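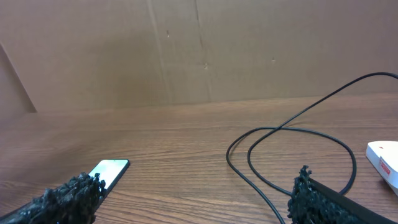
Notes on colony throughput in Harkby after the May patch. Long thread, mostly numbers.

The patch changed how haulers pick jobs. Before, a hauler took the nearest open job. Now it takes the oldest open job inside its district, then the nearest. If your districts are large, your haulers walk a lot more than they used to.

Test setup: flat map, one smelter block, 30 haulers, raiders off, weather off. Same seed for every run. I let each run settle for one season before I started logging.

With the whole base as a single district, the smelters starved at regular intervals. Ore piled up at the pit head while haulers crossed the map to clear old stone jobs.

Splitting the base into 2 districts fixed most of it. Put the border between the pit and the smelters, with a shared stockpile on the line. Set the stockpile cap to 300. A higher cap just creates more old jobs. 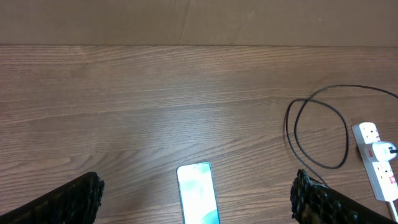
Wood grain, medium brown.

The stockpile has to touch both districts. Diagonal contact does not count. The overlay draws it as connected anyway - this is a display bug and was there before the patch.

Next: the Kang faction. Their porters ignore the age rule completely and still use nearest-first. I can't find this in the patch notes. It may be an oversight, so I would not build a long campaign save around it.

Tadau players have the opposite problem. The night shift bonus resets job age at dusk, so anything left over from the day goes to the back of the queue. Keep ore and food in separate districts or the kitchen runs dry first. 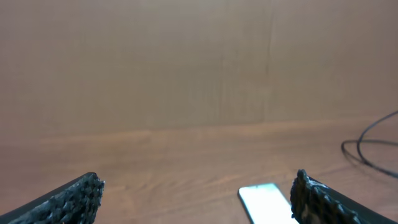 The reset also applies to repair jobs. A damaged gate can sit untouched for several nights if the queue is long. Mark gates as urgent by hand before dusk.

On the Bultanska map the river forces a split anyway. Use the bridge tile as the border and skip the shared stockpile on the far bank.

Large saves: past 2000 open jobs the sort runs in batches and the order gets unreliable. Cancel old stone jobs in bulk - the filter is under Orders, second tab.

I have not tested any of this with carts. Cart jobs seem to use their own queue.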